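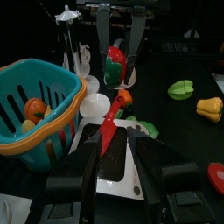 4.2 Planning the purchases

When we first sat down to plan the bench, we made the mistake that I suspect most small groups make, and put nearly all of our attention into the arms. They were, after all, the big line on the order, and Torbjørn Holmgren had spent a good part of the spring going back and forth with Sakis over delivery and the service terms. Everything else went into a single line called "bench and sundries", for which we set aside £3000 and gave very little further thought (a decision we came to regret by June!).

The sundries deserve better treatment. Figure 3 gives a fair idea of what a play-food task asks for: a teal basket with an orange rim, white plates, a red toy knife lying across a white board, plenty of toy fruit and vegetables, and a second gripper behind holding a toy bell pepper. Each of these things is cheap, and so it is very tempting to buy them as and when they are wanted. We did just that at the start, and ended up paying postage many times over on parcels that would have fitted comfortably in one box. Sowmya Pisharody then drew up a proper list, sorted by task, and from there on we ordered from Andemeo in one go at the start of each block of work, with spares of anything small enough to be lost under a bench.

The surroundings of the table were a larger cost than we had allowed for. Black fabric walls, cord, corner fittings and clamps came to £818 once we had added the pieces we had measured wrongly the first time.
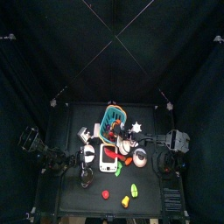 We would now put this on its own line, next to the arms, and settle the size of the table before ordering any cloth. Cable runs belong in the same conversation. Ours were bought to the length given in the Macedo catalogue, with no slack for a route round the back, and we had to buy them again.

By the close of the project in July 2019 we had spent £2814 of the bench money, fabric included, and this looks tidier on paper than it felt at the time. A good deal of the saving came from Sonedlow, who kindly let us have a second-hand table top for the price of collecting it, and a group without such a friendly neighbour should plan for more. We would also suggest keeping a little back for the last few weeks, when toys have gone missing and the supplier has changed the set.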